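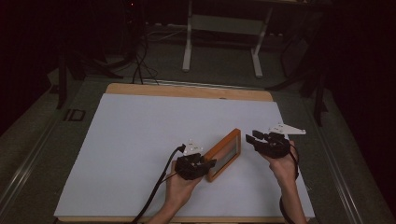
Erst die Stückzahl, dann die Anschaffung: Auf diese Reihenfolge habe man sich früh geeinigt, erklärte Nadja Haslinger zur Vorstellung des Investitionsplans in Bernen. Vorher über Roboterarme zu verhandeln, halte sie für verfrüht.

Die Niskanen GmbH, Anbieterin gerahmter Drucke, stellt die Automatisierung ihrer Endmontage auf eine neue Planungsgrundlage. Der im Juni verabschiedete Plan sieht vor, dass Handhabungsschritte mit handgeführten Greifern erfasst werden, bevor das Unternehmen Angebote für fest installierte Anlagen einholt. Gegenstand der ersten Stufe ist das Greifen, Drehen und Anheben kleiner Holzrahmen. Die technische Begleitung übernimmt das Planungsbüro Skunent, die Finanzierung wird über Flisinance abgewickelt.

Der Plan umfasst vier Stufen und erstreckt sich über 29 Monate. Von den vorgesehenen Mitteln entfallen 60 Prozent auf Arme, Greifer und Steuerung. Weitere 10 Prozent sind als Rücklage für Ersatzteile, Kabel und Greiferbacken gebunden. Der verbleibende Anteil steht für Schulung, Arbeitsschutz und den Umbau der Tische zur Verfügung.

Besonderes Gewicht legt die Ausschreibung auf die Greiferbacken. Die Rahmen haben gerundete Leisten und dürfen an der Oberfläche keine Druckstellen behalten. Anbieter müssen daher angeben, mit welchem Backenprofil sie arbeiten und zu welchem Preis es nachgeliefert wird.

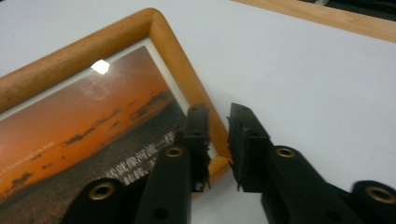 Zu knapp bemessen sei die Rücklage, wurde dagegen aus der Belegschaft eingewandt, Backen nutzten sich im Schichtbetrieb schneller ab als kalkuliert. Die Geschäftsführung hat zugesagt, den Ansatz nach Abschluss der zweiten Stufe zu überprüfen - gegebenenfalls zulasten des Tischumbaus.

Eine Entscheidung zwischen Kauf und Miete ist noch nicht gefallen. Skunent wird beide Varianten gegenüberstellen und dabei Wartung, Stillstandszeiten und Restwert berücksichtigen.

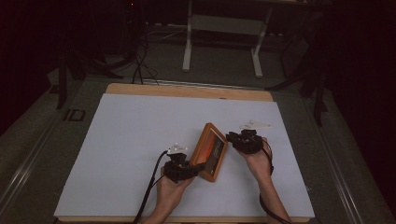 Weiteres Verfahren

Interessierte Anbieter können die Unterlagen schriftlich bei der Niskanen GmbH in Bernen anfordern. Angebote für Arme und Greifer sind getrennt auszuweisen. Rückfragen der Presse beantwortet Nadja Haslinger.

Weitere Meldungen
Niskanen erweitert Lager für Rahmenleisten
Flisinance: Neue Laufzeiten für Maschinenleasing
Skunent legt Leitfaden zur Bedarfsermittlung vor
Ausbildungsplätze in der Endmontage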